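Small-Space Storage and Display: Keeping a Work Surface Clear with Hanging Baskets and a Plant Tray

Student project report, Interior Environments, Term 2
Lasinbridge College of Design
Submitted 25/11/2025

1. Purpose

The project examined how a small, enclosed work surface can hold everyday storage and a group of artificial plants without losing its usable area. The surface studied has a grey-and-white marble pattern and black wall panels printed with white wavy lines. Storage consists of two hanging mesh baskets and one lidded box. The plants are arranged with the help of a teal tray. 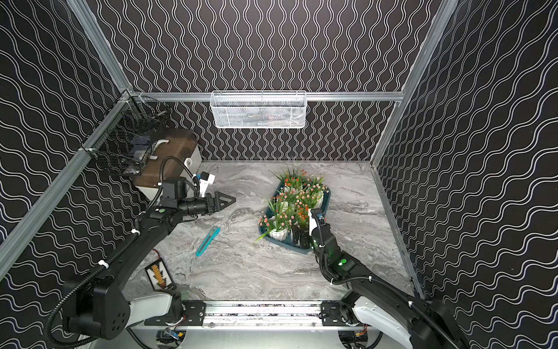
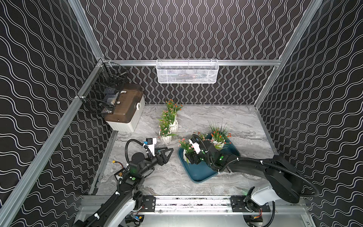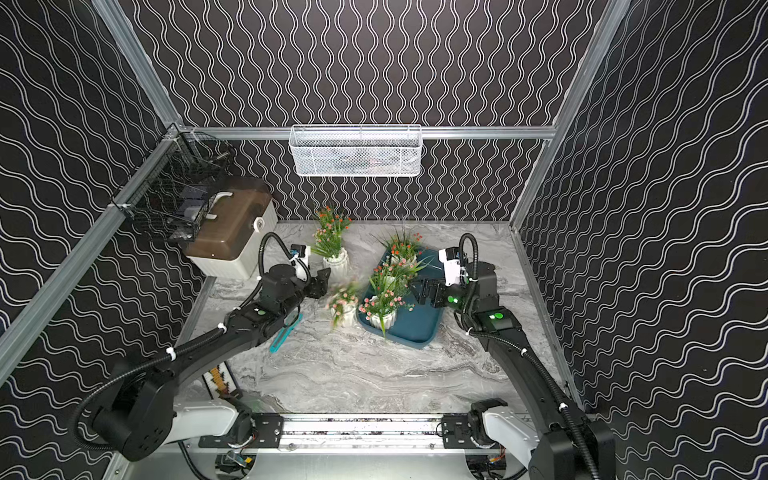
2. Background

The brief was set in October as part of the Hendine unit on compact interiors. Students were asked to choose one surface, decide what belonged on it and justify the position of each item. The budget was limited to $400 and the written component to six pages, including references. Items already held by the department could be used at no charge.

Our group chose decorative plants as the main contents because they are awkward to store. They are tall for their footprint, their leaves spread past the edge of the pot, and they are easily knocked when someone reaches past them. An earlier proposal based on stationery was set aside at the first review as too simple.

3. Storage off the surface

The white mesh basket hangs from the rail across the back wall, near the centre. It is long and shallow, and suits flat or light items that need to be found quickly. The black mesh basket hangs at the left, where its squarer shape suits bulkier things. Open mesh was preferred for both baskets, as contents can be checked without taking anything down.

The box stands in the back left corner, directly under the black basket. Its lid is brown and its lower body is white. Placing the box below the basket keeps most of the storage to one side and leaves the middle free. The drawback is that the lid cannot be fully raised without some care for the basket overhead. The group considered moving the basket farther forward but decided that the corner was of little use for anything else.

4. Plants and tray

The plants were selected for differences in height and colour. In the second picture, one of the plants on the tray has long, spiky leaves and orange-red flowers, with a smaller pink-flowered plant at the tray's left front corner. Three more stand in a column to the left of the tray. The pots are white, and the ribbed ones proved the easiest to grip in handling trials.

The tray serves two functions. Its raised edges mark out a boundary for the display, and it allows several pots to be carried away together when the surface is needed for other work. We recommend that the tallest plant go toward the back of the tray — a tall pot at the front hides the others and tends to be bumped first.

The tray was set at an angle. Some members of the group favoured a square placement, which would look neater and use less room. The angled position was kept for the final layout and remains open to discussion.

5. Review of the layout

A review period of 30 minutes was allowed for each layout. Layouts were judged on the amount of clear surface, the ease of reaching the box and the appearance of the plants from the front. The Stellard checklist supplied with the unit was used for the first two points, and appearance was settled by discussion.

Two matters need further work. The wavy pattern on the walls competes with the finer leaves, and a plain backing might show the plants to better effect. The white basket could also be replaced with a deeper one, provided it does not hang low enough to touch the taller foliage.

6. References and materials

Hendine unit handbook, sections on vertical storage and surface planning.
Brekke workshop notes, rail and hook fittings.
Stellard layout checklist, student edition.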